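To: Workplace Services list
Subject: Re: Desk standards for the curved workstations, second floor
Date: October 31, 2021

Colleagues,

Thank you for the replies received on the draft desk standard. The message below raises points that other units have also raised, and the response is therefore sent to the full list.

> The Samurik office asks for clarification on three matters before
> we place our order. First, whether the long curved desks will be
> kept or replaced with straight ones. Second, whether desk mats
> remain permitted. Third, what is to be done about cables at the
> front edge. Our staff report that cords catch on chair arms when
> they reach across the desk. We would also like to know whether
> drinks may be kept on the work surface.

The curved desks will be kept. They were purchased from Kedico in June and remain within the terms of the supply agreement. Units that require additional desks should allow a budget of 2,000 dollars per position, delivery included. The Flitton building has priority for the first delivery.

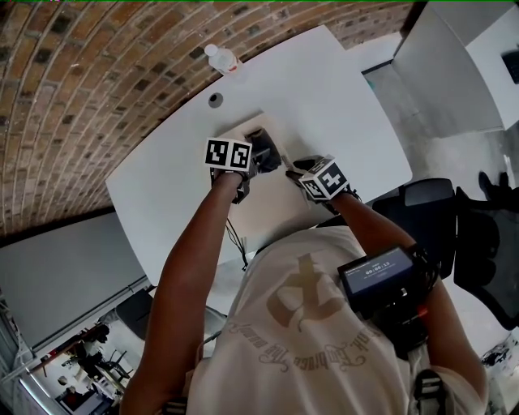
Workplace Services, Furniture and Fittings Unit

The white tops show marks easily, and a pale beige work area of the kind in use on this desk is acceptable at any position. Mats supplied by the unit measure 600 mm on the short side. Staff who already have a mat of another size may continue to use it until it is worn.

Cables should be led to the back of the desk and through the round grommet hole in the top. The hole is 60 mm across and will take most plugs. Cables that loop toward the front edge should be shortened with a tie wherever the work allows.

Water is permitted in bottles with a cap, placed toward the far side of the desk and away from the work area. Open cups are not permitted on shared positions. This rule has applied at the Østergaard site for some time and is now extended to all sites.

Requests for mats, ties and replacement grommet covers should be sent to this list with the room and desk number. Orders above 995 dollars require the signature of the head of unit. Samurik is asked to resubmit its order on the current form, which replaces the version circulated in June.

Workplace Services
Furniture and Fittings Unit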